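3.2 Bedmaking and the matter of who folds

Time-use surveys tend to file bedmaking under "other housework," a drawer into which most of what interests us has been stuffed. Our diaries, kept by 70 households in Sirkness and Hivamdale over 12 weeks in spring, gave it a line of its own. The households responded with 4,000 entries, many of them complaints.

Beds were made more often than they were needed made. Respondents in Hivamdale straightened the covers before visitors who would never go upstairs, and one reported doing so before a phone call.

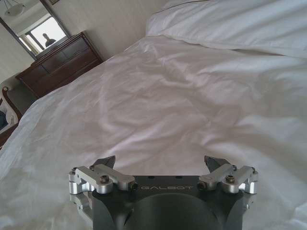

Figure 3. White duvet spread across a bed.

Folding was another matter. The Skostora coding scheme allows 2 categories, "folded" and "put away," and assumes that the first leads to the second. Our diaries offer little comfort on this point. Clothes moved from basket to chair to bed and back to chair, and each move was logged, with some pride, as tidying. We added a third code, "relocated," which soon outgrew the others.

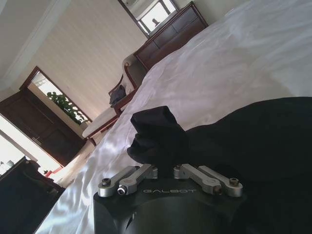
Figure 4. Black cloth, bunched and unfolded.

Sirkness households relocated most in the hour before bedtime, when the bed was wanted for other purposes. The Rivas index, built for kitchens, handles this badly, and we leave it out of the tables in Section 4.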